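Library's sorting arm back at work after gripper service

The robot arm that sorts returned books at Prarkham Library is running again after its first full service, which took most of a working day in November and left staff filling the carts by hand.

The arm sits behind the returns counter in the Hattori Room, on the carpeted side of the building where the periodicals used to be. It picks books from the returns shelf and places them in one of 10 bins, sorted by section. Anything it can't grip properly goes to a reject tray for staff to deal with.

That tray had been getting fuller. The arm's log showed 471 failed picks in the month before the service, most of them thin paperbacks and children's board books. The usual complaint was that the fingers closed a bit crooked, so one edge of the book lifted and the rest slid out.

Danylo Panasiuk, a technician with Gitach, the firm that holds the service contract, did the work. He started before opening, with the arm locked in its low position and the power off at the wall.

"The arm itself was fine," Panasiuk said. "It was all in the hand. You had play where the finger link meets the body, and it doesn't take much of that before a skinny book gets away on you."

He checked the link at both hex socket bolts first. One was snug and the other had backed off a little. He took both out, cleaned the threads, put on fresh threadlocker and tightened them again in small turns, moving the finger by hand between each one. Too tight and the link binds when it swings open, he said, and then the motor strains and the controller shuts the hand down.

Next came the rubber pads, which had gone shiny. New ones were glued on and left to set over lunch. Panasiuk used the time to go through the cable run along the arm. He replaced one clip and moved another a little farther from the elbow, where the cable had been rubbing.

The afternoon went to calibration. The hand has to be told again where fully closed is whenever the finger link has been apart, and the routine is slow. It opens and closes at several speeds, then grips a set of test blocks of known thickness. The first run stopped partway with an error. Panasiuk went back to the bolts, eased one off slightly and ran it again from the start. The second run finished.

He then put 90 books through, pulled from the discard cart so that it wouldn't matter if any were dropped. They included a few of the board books that had been giving trouble. Two ended up in the reject tray, both with covers that were already coming away from the spine.

Sorting resumed before the evening rush. Patrons who returned items that day may see them stay on their accounts a little longer than normal. No fines will be charged for the delay.

What staff will check from now on

Up to now, care of the arm at the library has meant dusting it and emptying the reject tray. Panasiuk has left a one-page checklist that hangs beside the controller, and circulation staff will go through it every 2 weeks. They are to look at the pads for shine or lifting corners, close the fingers on a test block and see that they meet it squarely, and try the finger link for looseness with the power off. If it moves, they are to leave the bolts alone and call Gitach.

Pads should be wiped with a barely damp cloth. Spray cleaner is to be kept away from the hand altogether, as it gets into the seam of the housing.

The library has also ordered a spare set of pads and a small box of bolts in the right size, so that a future visit doesn't have to wait on parts. The pads for this job came from the Gitach depot in Astport and were held up there for several days.

The next full service is planned for spring. Panasiuk expects it to be shorter, provided the link holds its setting. He will look at the wrist bearing at the same time, which is original to the machine and had a faint tick in it when turned by hand. He didn't think it needed replacing yet.

The gripper at the library, with clear film over the top of the housing and the bolt at the finger joint just beneath its curled end.

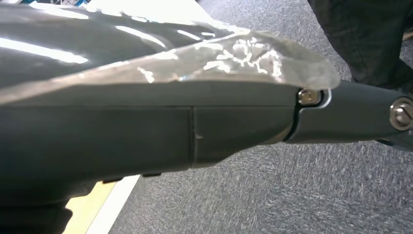

Returns during servicing

When the arm is down, the outside book drop stays open as usual. Large-print books, kits and anything in a bag should be handed in at the desk, whether the arm is working or not.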